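Peg board progress, and a compliance rabbit hole

I was going to write about the new power supply, but that can wait, because the arm finally got moved onto the good table and I've spent every evening since playing with pegs.

Quick catch-up if you missed the March post. I've been putting together a small arm (I call it Prallura, don't ask, it's a mashup of two project folders) in a corner of Radura, the shared workshop I pay way too little for. The controller is a Sumik board I bought used, and the software is my own pile of scripts, which live in a folder named Fikre and have grown to an alarming size. My goal for this spring was to get it putting shapes into a shape sorter. A toddler does this while chewing on a cracker. I have been at it for weeks!

Holding on to things was the first problem. My old fingers were printed, and they flexed so much that a peg would lean over the second it touched anything. The aluminum ones are so much nicer. I cut the plates on the shop bandsaw, cleaned them up on the mill and bolted them on, and the flex just went away. They're heavier, so I had to redo the gravity compensation, and that ate a whole weekend and most of my patience. Worth it though.

Then came the question of how to come down on the hole. My first version drove straight to the target height at full speed, and you can imagine the noise. Now it drops fast to 20 mm above the board, slows way down, and feels its way in from there. If it hits something too early it backs off 2 mm, shifts a hair sideways and tries again. The little search pattern is a spiral, and I love watching it - it looks like somebody hunting for a keyhole in the dark.

The square peg is the one I keep going back to. A round peg doesn't care how you turn it, but the square one has to be lined up with its hole before it'll go anywhere, and if the grip is a degree or two off you're just grinding a corner against plastic. I added a small wiggle around the vertical axis and that helped more than anything else I tried. 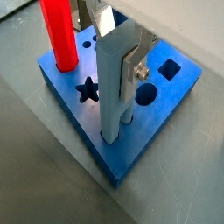
What the logs say

I record everything at 1000 samples a second, mostly because the board lets me and I'm a sucker for a nice dense plot. Last night I let it run 200 attempts on the square hole with the wiggle turned on, sat down with a sandwich and watched the force curves scroll by. The good ones all look the same: a bump when the peg touches, some fuzz while it searches, then a long smooth slope. The bad ones have a big ugly spike right at the start, and nearly all of those came from the peg sitting crooked in the fingers before it ever got near the board.

So the next job is the grip. I want to try thin rubber on the pads (bike inner tube, probably, there's a dead one hanging by my back door) and maybe a shallow V groove on one side. If anybody has glued rubber to aluminum and had it stay put, please tell me what you used! My last try with contact cement peeled off in an afternoon.

After that I'm doing the star. Five points, lots of wrong angles to get stuck at. I've already started a new script for it, and yes, it's going in the Fikre folder with all the others.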